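Open day at Storkport, and the arm that stopped

I got to Storkport early and still found a line at the door! Sjögren had the ground floor with their pallet wrappers (loud, fun for ten minutes), but I'd come for the Stisetti room upstairs, where a pair of arms sorts toy bricks into bins by color.

Halvard Björklund was running the demo, and he let us stand close and ask anything we liked. 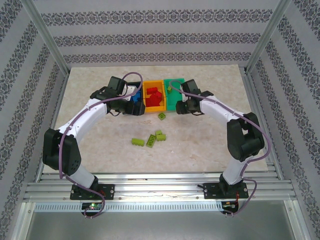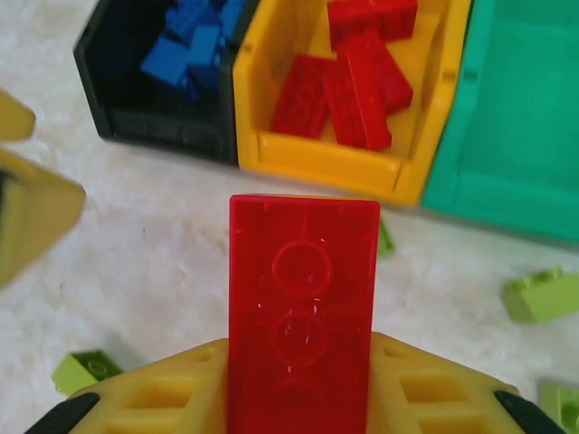
Bricks, bins and grippers at Stisetti.

Then, on run 27, the right arm froze in mid-reach and a buzzer went off. I loved this part! Halvard hit the stop, checked that everyone was behind the yellow tape, and only then went to the log. A joint had reported more load than it should, 104 percent of its limit, and the controller had shut the motor down. His guess was a cable pulling tight when the elbow swings wide. They had the same fault in March, 5 times in one afternoon, and added slack, but clearly too little.

It took 20 minutes to get going again. Half the crowd drifted off to the Flerkico stand for coffee, and I stayed and asked Arvid Bakke, the other engineer, why they don't just raise the limit. He said he'd rather have it stop too often with people leaning in. They're going to reroute the cable before the next open day.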